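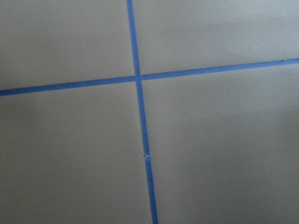

Von der Musteo-Redaktion

Hallo ihr Lieben,

seit März streiche ich meine Wohnung, und zwar allein, abends nach der Arbeit und mit einer Playlist, die ich inzwischen rückwärts mitsingen kann. Im Flur fing es ganz harmlos an, da sollte nur die eine Ecke neben der Garderobe weg, wo jahrelang die nassen Jacken gehangen haben. Dann sah der Rest plötzlich so gelb aus! Wer schon mal eine einzelne Wand gestrichen hat, weiß, wie das weitergeht.

Inzwischen sind 3 Zimmer fertig, und ein paar von euch haben nach der letzten Ausgabe gefragt, wie ich das mit den Kanten mache. Also gut, ein bisschen Klebeband-Kunde aus dem Hause Musteo (Profis dürfen an dieser Stelle gern schmunzeln).

Ich klebe in kurzen Stücken, höchstens so lang wie mein Arm. Lange Bahnen sehen im Video immer toll aus, bei mir werden sie spätestens an der Türzarge krumm, und dann zupfe ich und fluche und fange von vorne an. Das Band drücke ich mit einem alten Plastikspachtel fest, eine ausrangierte Kundenkarte geht auch. Vorher unbedingt abstauben! Auf der Fußleiste im Schlafzimmer hatte ich das vergessen, und über Nacht hat sich die halbe Leiste wieder verabschiedet.

Beim Abziehen scheiden sich die Geister. Meine Schwägerin wartet, bis alles durchgetrocknet ist, ich ziehe ab, solange die Farbe noch feucht ist, langsam und schräg von der Kante weg. Damit bin ich bisher besser gefahren. Wenn doch mal etwas einreißt, ritze ich die Kante vorsichtig mit dem Cuttermesser nach.

Zur Farbe selbst: Im Wohnzimmer ist es am Ende »Lund« geworden, ein Graugrün, das morgens ganz anders aussieht als unter der Lampe. 6 Probekarten hingen wochenlang über dem Sofa, und natürlich habe ich die genommen, die ich als erste aussortiert hatte. Zwei Anstriche hat es gebraucht, über dem alten Terrakotta an der Fensterseite noch einen dritten. Terrakotta, was habe ich mir damals gedacht?

Gekostet hat mich der ganze Spaß bisher 457 Euro, mit Rollen, Folie und der Teleskopstange, die ich mir viel zu spät gegönnt habe. Kauft die Stange zuerst, euer Nacken wird es euch danken.

Als Nächstes ist die Küche dran, davor graut es mir wegen der Fettflecken über dem Herd. Falls ihr ein gutes Mittel zum Vorreinigen kennt, antwortet einfach auf diese Mail, ich sammle eure Tipps für die nächste Ausgabe. Und Fotos von euren eigenen Baustellen nehme ich auch sehr gern, je chaotischer, desto lieber!

Bis bald und mit Farbe in den Haaren

eure Musteo-Redaktion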